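Search this site
Enter keywords... Go

Skeltwood are back with a seven-track record, and I could not be happier to tell you about it

I've been waiting all year to type this up. Skeltwood's new album, Dunholm, comes out this August on Pemmont Records, and if you grew up with a synth line stuck in your head and a shoebox full of mixtapes, I think you're going to play it to death!

It's seven songs, all cut live at Londoño Studios with the old drum machine running through a guitar amp (you can hear it rattle on the opener, and we left it in). The band wanted the big, bright choruses they loved on the radio as kids, and boy, did they get them. My own favorite is "Slow Ferry," which sat in a drawer for two years before anyone worked out how it should end — there's a key change now, and a sax. 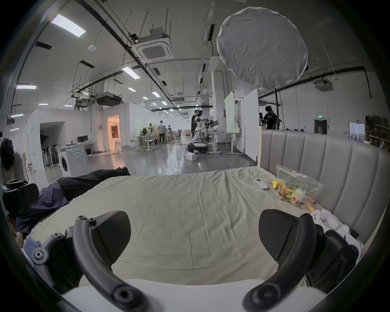 A bag of snacks and a small remote on the bed.

The first single, "Porch Light," goes up ahead of the album with two B-sides, one of them a demo so rough that I had to beg the band to let it out. There's a vinyl pressing too, with the lyrics printed on the inner sleeve, so you can finally settle what that second verse says.

Skeltwood will play three release shows, all with doors at 7 p.m., and they'll do the whole record front to back before getting into the older stuff. Promo copies and interview slots are open now. Drop us a line at the press desk and tell me which format you'd like — I still have a few cassettes left.

Contact | Press | © Pemmont Records. All rights reserved. | Back to top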